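Rinik folding room divider: long-term review

Posted by Doina, 2019-05-18

I've wanted to write about this divider for months, and my sister keeps telling me to get on with it, so here goes. We live in a one-room-and-a-bit apartment, and the "bit" is where we eat, where I work, and where my son builds things. For the first couple of years I was staring at the coats and the ironing from my own dinner table. Then in September I finally ordered the Rinik, the cream one with the woven lattice panels, and I love it even more now than I did the week it arrived!

I paid 296 for it with delivery, which felt like a lot for something that basically stands there. I had also looked at the Hustalo screen (280 in the sale, very similar size) and at a heavy carved one from Espinoza that was 587 and gorgeous and would have eaten the whole room. The Hustalo has printed fabric panels, and a friend of mine, Jerome Dalisay, has one in his hallway. It's nice enough, but it blocks the light completely. His hallway is dark at noon.

The lattice is the whole point for me. It has tiny gaps all over, so daylight still gets through, but from a chair at the table you really can't make out what's behind it. In the evening, with a lamp on the far side, it glows a little. I didn't expect that and I'm still pleased about it every single time.

Setup took no time. It comes folded flat, you cut the straps, you open it out, done. There were two felt pads missing from the feet on mine (I emailed, and they came in the mail a week later with a note from someone called Virgilio -- thank you, Virgilio). It's light enough that I can walk it across the floor on my own, and I do, because I pull the table out when we have people over. Most days the table goes right up against it.
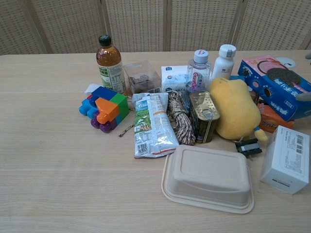 The table and the divider on an ordinary day, building blocks, cookies and all.

What I like about the color is that it goes with a pale table without matching it exactly. The thin wooden strips between the panels pick up the wood of the tabletop, and the whole corner looks calm even when there's a pile of drinks and snacks and toys spread out in front of it. Before, the same pile plus the coats behind it made me want to lie down. I'm not a tidy person and I've stopped pretending. This helps more than any of the baskets I've bought!

Now the less good parts. Dust. Woven panels hold dust in every little hole, and a cloth only smears it around. The soft brush on the vacuum does the job, both sides, every couple of weeks. I tried a damp sponge once in the winter and got a faint ring on one panel, low down, so don't do that.

The hinges were stiff at first and squeaked when I folded it. They've loosened up nicely, but if you open it out completely straight it wobbles. It needs a bit of a zigzag to stand properly, so measure your space with that in mind -- the width on the product page is for fully flat, and you won't get that in real life. I lost more floor than I'd planned and had to move a shelf.

It also does nothing for noise. My neighbor Spyros asked whether it would make a quiet corner for his trumpet practice and I had to break the news to him.

One question I got after my last post was whether it holds up with kids. Mine is six, and he has crashed into it on a scooter (indoors, yes) and poked a pencil through one of the gaps to see if it fit. It fit. You can't see where. I wouldn't put it near a toddler who pulls up on furniture, though, it's too light for that.

Would I buy it again? Yes, same color, same size. If you need real darkness for sleeping, get a solid one. For hiding the coats and keeping the daylight, I'd pick this over the pricier screens, and I'm already trying to work out whether a second one would fit by the bed.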